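Date: 2/25/20
From: Ritu Rawat
To: Industrial design awards list
Re: Entry format for the student and professional streams

Lukian's summary of the scoring problem is correct as far as it goes, but I think it puts the fault in the wrong place. Quoting the relevant part so that people who joined after the last round can follow:

> On Friday Lukian Tymoshchuk wrote:
> The spread between panels was wider than in any earlier round. Panel A
> marked the Trolden kettle base near the top of the housewares group and
> Panel B had it in the lower third. Both panels had the same board and the
> same 1,000-word statement. The obvious reading is that the criteria are
> too loose. I would like to see "benefit to user" split into separate
> lines for ergonomics, service life and repair, each marked out of ten,
> before entries open in April.

I went back through the score sheets over the weekend. The total for the round was 2,526 individual marks across 140 entries, and the disagreement is not spread evenly. It is concentrated in entries where the jurors handled a physical sample in one panel and worked from boards in the other. The Trolden base is the clearest case. Panel A had the sample on the table. Panel B had it listed as "in transit" and marked from the PDF. The Eide bicycle light shows the same pattern with the direction reversed: it looked very good on the board and lost ground once people tried the clip with gloves on.

If that is the cause, splitting the criterion will give us three noisy marks in place of one. Jurors working from a board will still have to guess at weight, clip force, surface grip and noise, and they will now guess under separate headings.

My proposal has these parts:

1. Any entry under 20 kg that is shortlisted must supply a sample. Entries over that weight supply a video of continuous use, unedited, with no music.

2. A sample that has not arrived by the opening of judging moves the entry to the second day. If it still has not arrived, the entry is withdrawn and the fee is carried over.

3. Marks for "benefit to user" are not entered until every juror on the panel has handled the sample. The other four criteria can be marked beforehand from the board.

4. The statement is cut from 1,000 words. I have no firm view on the new limit, but a good share of the current text repeats the board captions.

The cost falls mostly on freight. Entrants in the student stream have complained about this before and they have a point, particularly those shipping from Whitehorse or St. John's. Kimcombe has offered to act as a receiving address for the eastern schools and send a consolidated pallet. I have asked for that in writing.

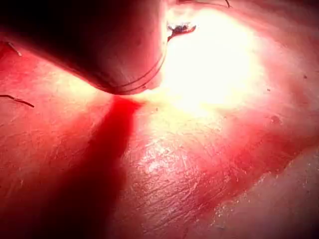

Ourania Drakos disagrees with the second part and asked me to put her objection to the list: withdrawal punishes the entrant for a carrier's error, and a panel that can defer an entry by a day can also mark it from the board with a flag beside the score. She would keep the entry in, publish the flag with the results, and leave it out of contention for the top award only.

I can live with that. It does mean the results database needs an extra field, and the Zasden export currently drops anything it does not recognize. Jasmina Golob had a look and thinks the comment column can carry the flag for this year, provided panel chairs stop using it for other things. I would like a test export done before we commit.

On Lukian's proposal itself, I am not opposed to separate lines for repair and service life in the longer term. Repair in particular is handled badly at present. A product with replaceable cells and standard screws gets credit under "responsibility" from some jurors and under "benefit to user" from others, and a few appear to have given it credit under both. A one-paragraph note in the juror guide would fix most of that without altering the sheet. Draft wording:

"Ease of disassembly, availability of parts and published service documentation are to be marked under Responsibility only."

Eduard Halás has the current guide in editable form. Corrections to the wording should go to the list so there is one thread.

Two items remain open. First, whether furniture counts as over or under the weight limit when it ships flat in several cartons. I would take the assembled weight. Second, whether a non-working model is a sample. The old rules say "representative of the production article", which has been read both ways, and I would rather we settled it than left it to each panel chair.

Ritu

Last updated: 2/25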